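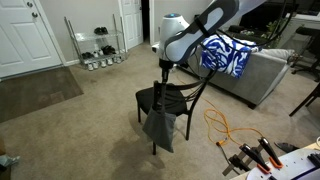

Attached-object collision models in Vudeo are rigid by default. You give the planner a mesh and a grasp transform, and from then on the mesh moves with the tool as if it were bolted on. For boxes and tools this is fine. For a payload that hangs, it gives you a model that swings up sideways whenever the wrist tilts, and a planner that rejects good paths and accepts bad ones. The grey bag on the chair back is the payload used throughout this page: its strap goes over the top rail, it hangs below the seat and it nearly reaches the floor. A rigid model of it is wrong as soon as the tool leaves vertical. The extension cord on the carpet is a separate problem, covered under step four.

This tutorial replaces the rigid attachment with a gravity-aligned one. It assumes a working Vudeo planning scene, Undano running as the perception node, and a calibrated depth camera. It does not cover grasp selection.

Before you start

Check that the scene frame has its z axis pointing up. The code reads the gravity direction from the scene frame and does not use the arm's base frame, which matters if your arm is mounted overhead or at an angle. A base frame with z pointing at the floor is normal for an overhead arm. A scene frame with z pointing at the floor will put the payload above the wrist, and the planner will not complain.

Check also that Undano and Vudeo agree on the clock. Stale payload estimates are the most common cause of the faults listed at the end.

Step one: segment the payload while it is still supported

Run the segmentation once with the bag hanging on its support, before the tool is close enough to occlude it. Undano's payload mode takes a seed point and grows a region outward from it. Put the seed on the body of the bag, well below the strap.

undano segment --mode payload --seed body --out payload.pcd

Open the result and look at the boundary between bag and chair. A dark grey bag in front of a black chair gives a weak colour edge, so the cut has to come from depth. If spindles or legs appear in the payload cloud, raise the depth weight and run it again. Do not trim the cloud by hand. A hand-trimmed cloud will pass this step and then disagree with the live one in step three.

The strap usually comes out broken or missing altogether. Leave it. It is modelled as a line in the next step.

Step two: build the hanging model

The hanging model has two parts. The first is a pivot, placed between the fingertips. The second is a chain of spheres running down from the pivot along gravity, with radii taken from the width of the payload cloud at each height. Generate it with:

vudeo make-hanging payload.pcd --pivot tool0_tip --margin 20mm --out bag_model

The margin is added to every radius. On our bag, 20 mm was enough to cover the creases without closing the gap between bag and chair completely. The generated model for this bag has 67 spheres. If yours has many times more, the cloud probably still contains a piece of the support, and you should go back to step one.

Length needs separate attention. The distance from pivot to the bottom of the payload on the support is seldom the distance you get in the hand, as the straps fold over a rail differently from the way they fold over a finger. Set the length mode to extended:

length_mode: extended
strap_slack: from_mesh
sway_cone: enabled

Extended mode assumes the straps pull fully straight. It is pessimistic near the floor and will cost you some low paths. Keep it for the first runs and let step three shorten the model from live data.

The sway cone widens the chain towards the bottom in proportion to the tool's planned acceleration. It is zero when the tool is still. Leave it on unless you are planning for very slow motion only.

Step three: re-estimate after the lift 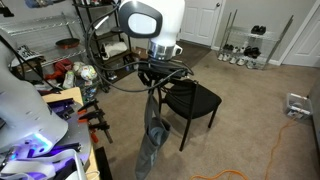

Reading time: 5 minutes

Once the bag hangs from the gripper by its straps, its shape is not the one you segmented. Contents settle and the sides fall in or bulge. With something folded and tucked part of the way in near the middle, as with the bluish-grey item in this bag, the widest point need not be where the first cloud put it. Stop the arm when the payload is clear of its support and call the update:

undano track --payload bag_model --rate 20Hz
vudeo update-attached bag_model --from undano --hold-until-stable

The hold flag blocks planning until the estimated shape stops changing between updates. Without it, the planner takes whatever the first estimate says, which may be a bag in mid-swing.

The update will shorten the chain if it can see the bottom of the bag. If it can't, it keeps the extended length and logs a warning. Act on that warning. The usual fix is a second viewpoint, or a small rotation of the tool so that the bag turns away from whatever is hiding it.

Cables need masking. On this arm they loop out in long arcs and come back round the gripper, inside the volume Undano searches for the payload. Left unmasked, they are merged into the top of the chain and the model grows a wide collar that blocks almost every path past furniture. Record the cables with an empty tool across several wrist angles and load the result as a self-filter:

undano self-filter --load cables.mask

One mask per wrist configuration is better than one large mask for all of them. A large mask also removes the straps.

Step four: decide what may be touched

By default Vudeo treats contact between the payload and anything else as a collision. This makes the first plan impossible, given that the bag starts out in contact with the chair. Add an allowed pair for the support and limit it to the lift phase:

allow: [bag_model, chair]
phase: lift
revoke_on: clear

Do not make the pair permanent. A permanent pair lets the planner drag the bag through the chair on the way back — it is allowed to, and it is often the shortest path.

The floor is different. Thin objects lying on carpet, such as an orange extension cord in loose loops, fall within depth noise and tend to vanish into the floor plane. Undano can label them from colour, but the height it gives them is unreliable. Use a keep-out layer: project the cord's label onto the floor and extrude it upwards by a fixed height. The hanging model then clears the cord or goes round it.

Step five: run the checks

Iyamu has a replay command which runs the planned path against recorded clouds and reports the smallest gap at each waypoint. Run it before you send anything to the arm.

iyamu replay plan.bag --report gaps --group payload

Read the payload group on its own. The default report mixes arm links with payload spheres and lists the smallest gap overall, and near a chair that is nearly always the wrist. A poor payload gap is easy to miss in the combined list.

Common faults

Payload drawn above the tool: scene frame is upside down. See the first check.

Planner fails at the start state: the support pair is missing, or the phase name in the file does not match the one in the task. Phase names are case sensitive.

Planner fails at the start state only after a lift: the pair was revoked while the bag was still touching. Raise the clearance height for the clear condition.

Model length jumps between updates: the bottom of the bag is going in and out of view. Fix the length after the first stable estimate with length_mode: frozen.

Wide collar near the fingers: cable mask not loaded, or loaded for a different wrist configuration.

Sway cone has no effect: the path was timed after planning. The cone needs accelerations, so turn on timed planning in the Vudeo settings.

The configuration files for this page are in the Hullelel repository under hanging_payload. The files in the folder named old use the rigid attachment and are kept for comparison.

Last updated Jun 30, 2021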